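Workshop notebook, play kitchen evaluation
09/05/2024, Thursday

Bench B, me plus Retno Chong for the second half of the day. Second look at the play kitchen. The first look was Retno's and she liked it a good deal more than I do, so read both entries before anybody writes to Ladari.

What we're supposed to decide: does this kitchen go on the list for the September loans, or do we go on patching the old Idora unit for another season. The Ladari people say it is "realistic and open-ended." Every toy kitchen in their catalog is realistic and open-ended. I would like to know what a four-year-old can do with it on the ninth day.

Hood and microwave first. Somebody spent their money up here. The hood is a decent shape, a proper canopy with a sloped chimney, and the strip on the front has plus and minus buttons, a pair of knobs and a row of bars that climb like a fan speed. Fine. I have watched a lot of children at the Idora and I can't remember one who asked for a hood. They do hit their heads on it. I leaned in with the tape and my first complaint is that the canopy comes a long way forward over the stove for something that exists to be looked at. Retno's answer is that it's what makes the thing read as a kitchen from across the room. Maybe. A pot does that too.

The microwave reads 01:30. I put this down because we had the same argument over the Kendonon set: a fixed time is either a prompt ("it's a minute and a half, wait") or it's a sticker. At Kendonon's demo the kids ignored it. I'd want to see one child here count down before I believe in the first version.

Utensils hang under the hood, a slotted spatula and a spoon, both wooden. These I like. They hang where a real cook would want them and they leave the counter free. Question for later is how long the hooks last once somebody finds out they can be swung on.

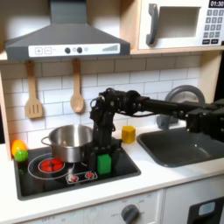
Stove and pot

The stove is a black glossy panel let into the white counter. I have said for years that glossy black is the wrong surface for anything that gets handled with jam on it, and I'll say it again. Shows every print. Retno wiped the panel at lunch and by three o'clock I could have told you who had been at it.

The red burner centers with the white rings round them are better. You can tell where a pot goes without being told. Younger ones park the pot on the ring like a car in a space, and that's a real piece of play, the matching. My doubt is about size. The rings are generous on paper, but put one pot down and reach across it and there isn't much room left for a second child to cook. Two cooks at one stove is the normal case for us. It's the only case on Fahy Street mornings.

The pot itself is stainless, with a loop handle on the side. Good. I expected plastic. It makes a noise when things go in it, which the children will love and the adults at Fahy Street will write to us about. Retno's note from her first session says "pot is the star." I agree with her there and nowhere else on the page.

Food. We used our own pieces from the mixed tub instead of the food that came in the box, because the boxed food is all printed card and I won't test with it. So: a couple of round fruits, one orangey yellow and one green, and plain blocks for everything else. I'm putting in a word for the blocks. A green block going into a pot is beans, or soap, or a frog, according to who's cooking. A molded fruit is a fruit until somebody throws it. Retno disagrees and says the little ones need a thing that looks like food before they'll start. She may be right for the under-threes. I'd still send more blocks than fruit.

A small yellow cup lives by the faucet for now. See-through cups are good at a sink, you can pretend to fill them and check. Keep.

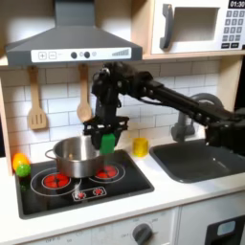
Green block over the pot, fruit left on the stove, cup by the faucet.

Things I noticed while the stove was in use:

-- The fruit ends up at the edge of the stove. There is no shelf or tray meant for food, so the stove becomes the larder. On the old Idora there was a basket on the side for this and it got used constantly.

-- The burner strip near the front edge is where a forearm wants to go. Check how the printing holds up there. I rubbed it with a damp cloth, 21 strokes, no change that I could see, but a damp cloth is not a child's sleeve.

-- The gap between pot rim and spoon is small. Anything lifted in from above has to mind the utensils. Move the hooks back, or move the pot to the other ring and give up the nice symmetry.

Counter and sink

The white counter is my favorite part and I don't have much to say about it. Matte, plain, easy to clean. Left alone, it does what a counter should. I stood a yellow hexagonal block on it near the backsplash and for a while it was the salt. Later in the afternoon Retno called it the cheese. Neither of us had agreed on this beforehand.

The stretch between the stove and the sink is the only real working space on the whole unit and it's narrower than I'd like. A bowl won't stay there. The white bowl went onto the stove side almost at once and got stood on its edge among the other things, and that is how it always goes: when the counter is short the stove fills up. We had the clear ring piece over there as well. I'd been hoping it would pass for a lid. It doesn't really, it's a ring, and I'd take it out of the kit before it goes anywhere. Retno wants to keep it as a "mystery part." My view on mystery parts is that they go down the back of the radiator.

The raised border round the stove deserves a line. It's dark, with rounded corners, and it does stop small things from rolling straight off onto the counter. It will also collect crumbs and glitter. I'd ask Ladari whether the panel lifts out. Their sheet doesn't say, and when a sheet doesn't say, the answer is usually no.

Sink is a plain gray basin with an arched faucet. Good height on the spout. I'd have liked the basin a little deeper for washing up, as a wash-up game needs somewhere for the pot to go and I'm not convinced this pot plus a hand fits comfortably. Not measured yet. Retno to do this with the small pot too. 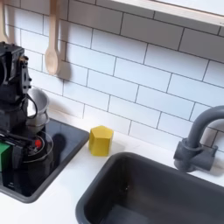 Claims versus what we have

Sheet says the hinges are good for 2000 openings. I have no way to check that on a bench in a day and I don't think they checked it either. I did 11 on the left door, listened, and heard a click on the last few that wasn't there at the start. Could be the screw bedding in. Could be the screw coming out. Marked the head with pencil so we can tell next week.

Sheet says "assembles in minutes." Retno's first entry has it at most of a morning, with one panel on backward. I've put it down as a morning.

Sheet says the finish is wipe-clean. Agreed for the counter. For the black panel I'd say wipeable, and leave "clean" to the sales department.

Where I've got to

I don't hate it. It's a better kitchen than the Kendonon, and the pot and the hanging utensils are better than anything on the Idora. But the Idora has survived three seasons, two children can stand at it without a fight, and it has the basket. If Ladari will sell us the unit with somewhere to put food, I'd loan it to one site and see. I would not buy for every site on the strength of a tall hood.

Retno has read this over my shoulder and wants it recorded that she thinks I'm being unfair to the hood. Recorded.

To do:
Retno -- sink depth against both pots. Photograph the pencil mark on the hinge screw.
Me -- write to Ladari about the stove panel lifting out, spare hooks, and a basket or tray.
Either of us -- find the box for the mixed tub pieces and get everything back in it, fruit included.
Leave the kitchen set up on Bench B. Fahy Street are bringing children in next week and I want to see who goes to the microwave.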